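I bought the Petinia wool-blend throw and its matching cushion cover in July, after our old ones gave out at the seams. Both have been in daily use ever since, in a house with two kids, and both have been through the wash more often than the label probably expects. Notes below.

**Fabric and feel**

The throw is heavier than it looks in the Lirno catalog. It has a tight weave, no loops for a zipper to catch, and a plain hem stitched twice. It was stiff out of the bag and took 4 washes to soften. The smell of new dye went away after the first one.
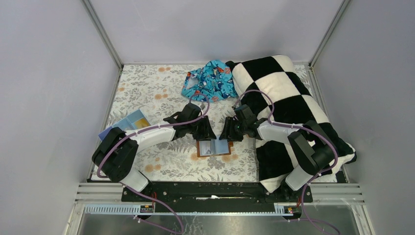

Washing is where I expected trouble. The label says cold water and a low spin, and I followed that for the first 2 washes. After that it went in warm with the towels like everything else. It shrank a little along the short side - less than the width of my thumb - and then stopped. The color held. The cushion cover did not shrink at all, but its zipper pull came off and I now use a paper clip.

Pilling is the main complaint. The side that faces the couch has a layer of fuzz that a fabric shaver takes off in a few minutes, and it comes back within a month. My neighbor Mulugeta Tilahun has the all-cotton version from Pacheco and his has no pills, though it wrinkles badly and feels thin in winter.

**Pattern** 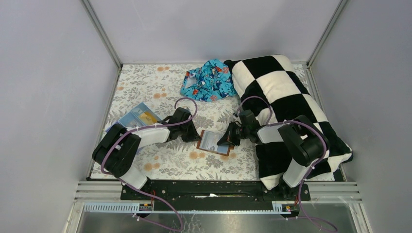 Petinia sells the set in solid colors only, and I think that is a mistake for a family room. Solids show every crumb and every bit of lint. Prints hide more, and they are easier to mix than people expect. A white fabric with gray-green leaves and small orange-peach flowers can sit under a black-and-white checkered pillow, and even a turquoise cloth with cartoon fish can share the space. My gray throw shows toast from across the room.

**Price and service**

I paid full price. Ranano had the same set cheaper a few weeks later, and Lirno would not match it. They did answer my email about the zipper pull. Rizal Ginting at their service desk offered a new cover if I mailed back the old one at my own cost, and I didn't bother.

**Rating**

Throw: 4 out of 6. Cushion cover: 2 out of 6, mostly for the zipper. I would buy the throw again in a darker color and get the cover somewhere else.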